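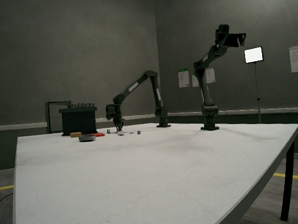 4.2 Do residence permit advice sites shorten the wait?

Zhong's claim that applicants who read advice blogs get their permits sooner has been repeated often and tested little. Her survey covered 1000 foreign workers in Latisside, but only those who already held a permit. People who were refused, or who gave up and went home, were left out. We find it hard to see how a waiting time can be compared on that basis.

We asked 70 applicants at the Prunotcombe office to keep a diary from the day they filed. Nine stopped writing before July, and we kept them in the count.

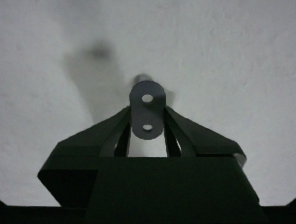 4.3 What the diaries show

Blog readers did bring more complete files to the first meeting. They didn't get an answer any sooner. Most of the delay came after the file was accepted, when the applicant had nothing left to do.
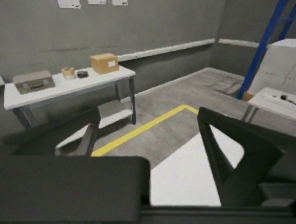 Figure 3. Gripper with two open-frame fingers near a white surface (simulated).

Five applicants paid for help from Clurkemus, a relocation firm, and were pleased with it. Their waits fell well inside the range for everyone else. Being pleased is a poor measure here, as people who have paid for a service 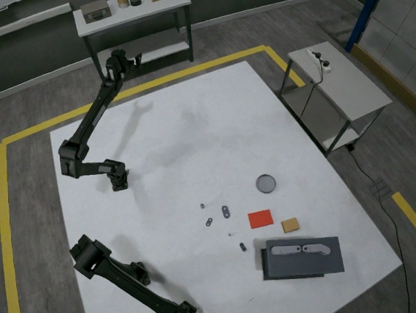 tend to speak well of it. Xiuying Zhong has suggested in reply that the Prunotcombe office is unusually slow. That may be so, but Yao found much the same pattern at a smaller office, and we would want to see refused cases included before accepting the original claim.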